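Sonberg Laundry Room Fit-out and Linen Handling: Progress Report to Ollard
Prepared by Wael Tahiri

Reporting period: December

Work this period covered the folding surface and the cloth handling procedure. The white table is in its final position against the wall and has been levelled. Blue and purple cloths are the standard load for all trials, as the two colours keep the layers distinguishable in a stack. 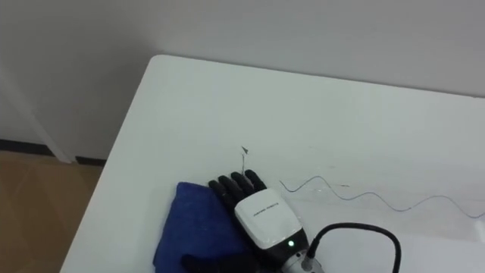

The 339 cloths supplied by Sikder have been sorted by colour and fibre. Six were set aside with damaged hems and will be returned.

Folding procedure, as revised:

1. Clear the tabletop and lay the purple cloth flat, care label toward the near edge.
2. Place the blue cloth over it, fold both into a rough square and turn the lower edge under.

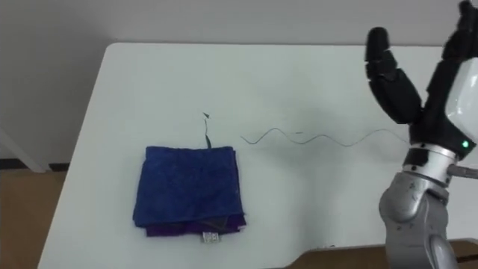

3. Wipe lint and debris off the surface before starting the next stack.

Step 3 is new - loose threads were being folded into the cloths. The stacked washer-dryer remains in its original location, and the herringbone floor is to be kept as is.

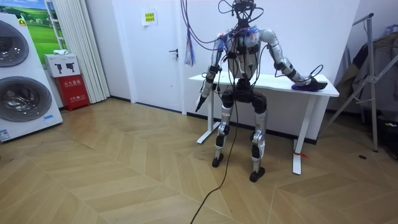 Mahmoud Lahlou asked whether the desk height should be fixed before the next period, given that stack quality varies with reach. Height will be held constant for the next seven sessions and the results tabulated.

Bunching remains the main fault. It occurs when pressure is applied to one side of the cloth. 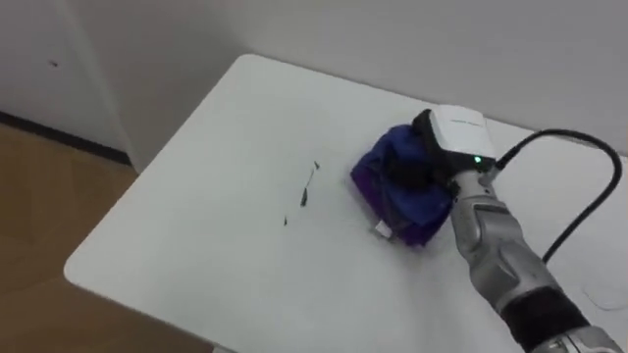

Two corrections are under review: a larger first fold, and smoothing from the centre outward. Costs are within the Zarnumero allocation. Return freight to Sikder is still to be invoiced.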